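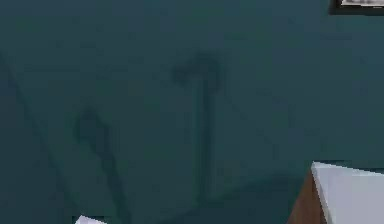
Barroso Street Community Garden – Minutes of the General Meeting, 22/10/2021

3 min read | 2 shares | 5 comments

Mulugeta Tufa opened the meeting a little after seven and thanked everyone for coming out on such a blustery night. He gave a special welcome to the new plot holders and hoped they would stay for a cuppa afterwards. The August minutes were read and accepted with one correction: the donated lemon tree is a Eureka, and the minutes had it down as a Meyer.

Water
There was a long and very good-natured talk about the tap by the Gudden Lane gate, which has been dripping again. Mulugeta has had a plumber look at it and the quote came to $100 with the new washer and fitting. Agreed to go ahead. Members are asked to use the back tap until it's done, and please to wind the hose up properly – a few of us have gone over on it lately.

Compost
Bay 3 is ready to use and smells lovely, if you like that sort of thing. Two barrow loads per plot to begin with, and whatever is left can go on the pumpkins. Please, no more citrus or onion in the worm farm.

Spring seedling swap
Prisia Nursery has kindly offered us its leftover punnets, mostly tomatoes and basil with some capsicum. Trestles to be set up along the fence. Labels would be a great help this year, as last year's mystery zucchini caused some confusion among the cucumber growers.

Shed key
Still missing. A spare is being cut at Altovari Hardware.

Other business
The possum netting was raised once more and held over to the next meeting, when we hope to have some prices.

Meeting closed at 8.40 with thanks for the date loaf.

Sign up to our newsletter for garden news. We use cookies to improve your visit. Accept | Manage settings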